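Conselhos de segurança informática para postos de trabalho partilhados

A presente página reúne recomendações práticas para quem utiliza, em casa ou na oficina, um computador ligado à rede da Kelholm. Aplicam-se aos postos fixos, aos portáteis cedidos e, com as adaptações indicadas adiante, aos equipamentos pessoais registados no serviço. A leitura não dispensa o cumprimento do regulamento de utilização.

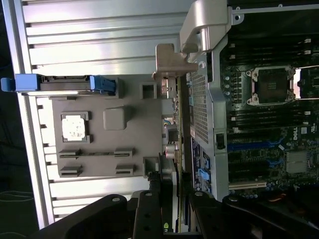 Departamento de Sistemas e Segurança da Informação - Kelholm

Palavras-passe e contas

Cada utilizador dispõe de uma conta nominal. A conta não deve ser cedida a colegas nem a familiares, ainda que por poucos minutos. Quando duas pessoas trabalham no mesmo posto, cada uma inicia e termina a sua própria sessão.

As palavras-passe devem ser compostas por várias palavras sem relação entre si e não devem repetir as que se usam no correio pessoal, na banca ou nas compras em linha. Recomenda-se o gestor Zolness, já instalado nos postos fixos e disponível, mediante pedido, para os portáteis. A palavra-passe principal do gestor pode ser escrita em papel, desde que esse papel fique guardado em local fechado e longe do computador. Não deve ser fotografada nem enviada por mensagem.

A autenticação em dois passos é obrigatória no correio, no acesso remoto e na área de documentos. Quem mudar de telemóvel deve transferir o segundo fator antes de apagar o aparelho antigo. Os códigos de recuperação são gerados uma única vez e convém imprimi-los logo.

O bloqueio automático do ecrã está definido para 2 minutos nos postos partilhados. Este valor não pode ser alterado pelo utilizador. Em qualquer caso, deve bloquear-se o ecrã manualmente sempre que se abandona a cadeira.

Atualizações

As atualizações do sistema operativo são distribuídas durante a noite. Pede-se que os postos fixos fiquem ligados, com a sessão terminada, e que os portáteis sejam ligados à corrente pelo menos uma noite por semana. Um portátil que passe mais de 30 dias sem contactar o servidor perde o acesso à rede interna e só o recupera depois de verificado pelo departamento.

Os programas instalados fora do catálogo não recebem correções por esta via. É frequente encontrar leitores de documentos e compressores de ficheiros com anos de atraso, e são precisamente esses os que mais trabalho dão. Se um programa deixou de ser necessário, deve ser removido. Se continua a ser necessário, deve pedir-se a sua inclusão no catálogo.

O mesmo cuidado se aplica ao encaminhador doméstico. Convém entrar na página de administração do aparelho, substituir a palavra-passe de origem, desligar a administração a partir do exterior e verificar se existe uma versão mais recente do software. Nos modelos em que o fabricante já não publica correções, a única medida eficaz é a substituição.
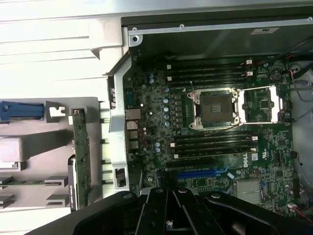 Solange Bélanger escreve-nos que seguiu estes passos no encaminhador de casa e perdeu a ligação da impressora, que só voltou a aparecer depois de lhe ter introduzido de novo a chave da rede sem fios. Acrescenta que teria poupado uma tarde se a página o dissesse logo no início, e pergunta se deve fazer o mesmo com a câmara da porta.

A observação é pertinente. Sempre que se altera a chave da rede sem fios, todos os aparelhos têm de ser configurados de novo, incluindo impressoras, câmaras, televisores e termóstatos. Aconselha-se a fazer previamente uma lista. No caso das câmaras, deve ainda substituir-se a palavra-passe do próprio aparelho, que é distinta da chave da rede, e colocá-las na rede de convidados sempre que o encaminhador o permita. O computador de trabalho deve permanecer na rede principal.

Correio e mensagens suspeitas

As mensagens fraudulentas recebidas nos últimos meses imitam sobretudo avisos de entrega, faturas em atraso e pedidos de renovação de palavra-passe. Algumas utilizam o nome da Turcotte, nossa fornecedora de consumíveis. A Turcotte não envia faturas em ficheiros comprimidos nem solicita dados de acesso por correio.

Antes de abrir um anexo inesperado, convém confirmar o envio por telefone, através de um número já conhecido e nunca do que consta na própria mensagem. As mensagens duvidosas devem ser comunicadas pelo botão de denúncia. Reencaminhá-las a colegas com um pedido de opinião aumenta o risco de alguém as abrir.

Se a ligação já foi seguida ou o anexo já foi aberto, proceda do seguinte modo:

Desligue o cabo de rede ou a ligação sem fios.
Não desligue nem reinicie o computador.
Anote a hora e o que surgiu no ecrã.
Telefone para a extensão 45 a partir de outro aparelho.

A comunicação imediata não dá origem a qualquer procedimento disciplinar. O atraso - sobretudo quando se prolonga até ao dia seguinte - dificulta muito a análise. 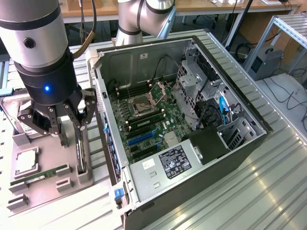

Importa também conservar a mensagem original na caixa de correio até indicação em contrário, dado que o cabeçalho contém informação que se perde quando o texto é copiado ou impresso.

Cópias de segurança

Os documentos guardados na área Jerden são copiados todas as noites. Os que se encontram no ambiente de trabalho ou na pasta de transferências não o são. Quem trabalha com ficheiros de grande dimensão pode requisitar um disco externo cifrado, que deve permanecer desligado do computador fora do período de cópia. Um disco sempre ligado fica exposto ao mesmo programa malicioso que atinge a máquina.

Recomenda-se que cada utilizador recupere, de tempos a tempos, um ficheiro qualquer a partir da cópia e confirme que este abre corretamente. No exercício realizado em setembro, quase 30 pedidos de recuperação diziam respeito a ficheiros que nunca tinham estado na área copiada.

Suportes amovíveis

As pens encontradas em salas, corredores ou parques de estacionamento devem ser entregues na receção sem serem ligadas a qualquer computador. As que se recebem de clientes são examinadas primeiro no posto de verificação, junto à entrada da oficina.

Página revista em segunda-feira, 11 de fevereiro. As dúvidas sobre o seu conteúdo devem ser dirigidas ao departamento pelos canais habituais.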